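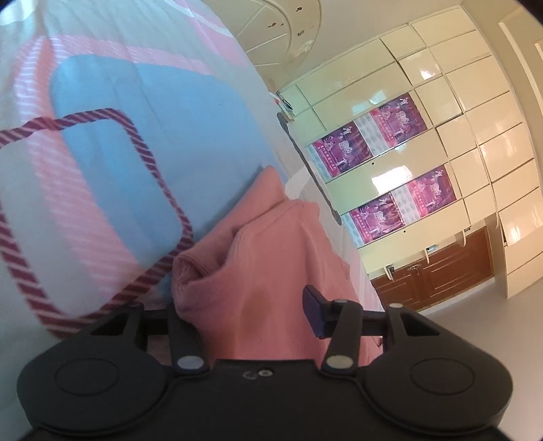 Search this site
Enter keyword
Home Features Home Care Wardrobe Recipes Subscribe

The Bed Is the Best Folding Table You Own

By Olesia Maksymiv

Oct 14, 2020

Every fall I take the knits out of the wardrobe and put them on the bed. I have tried the kitchen table and the ironing board, and I keep going back to the bed. It is wide, it is the right height for my back, and it stands next to the place where the clothes will end up.

Ribbed knits need the space more than anything else I own. A rib stretches along its width when it hangs, and after a winter on a hanger the shoulders poke out. Folded flat, the same sweater keeps its shape for years.

Start by making the bed. Pull the duvet tight, because a sleeve will sink into any dip and come out crooked. Patterned bedding is useful here. Mine has big blocks of color with rounded corners, and I line up a side seam with the edge of a block when I want a straight fold.

Lay one piece out at a time. Pull rolled cuffs and necklines back to where they belong, then run a flat hand from the middle toward the seams. Do not tug at the hem. Fold each side in to the center, lay the sleeves down along the back, and fold up from the bottom in halves or thirds depending on the shelf.

Look at each piece while it is spread out. Marks that disappear in a heap show up on a flat surface near a window. Anything with a spot goes in a separate pile for washing, and so does anything worn since the last wash. Body oils and food are what bring the moths.

I asked readers of this magazine in October how they store their sweaters, and 332 wrote back. Most fold. A fair number roll, mainly those with deep drawers, and a reader in an old apartment on Lostonell Street keeps hers in pillowcases under the bed – one pillowcase for each color.

Rolling works for thin knits. For heavier ones I found it left a crease across the chest that took days to drop out. I also tried the Brannigan shelf dividers, which stop a stack from leaning into the one beside it. They are good on a deep shelf and get in the way on a narrow one.

Keep stacks to five or six. Put the heaviest at the bottom and the ones you reach for most at the top. Cedar blocks can go at the back of the shelf, and a light sanding brings up the smell again once it fades.

My own wardrobe takes an afternoon. The wash pile usually takes the rest of the week.

Contact us | Copyright 2020 Lemeron Magazine | Back to top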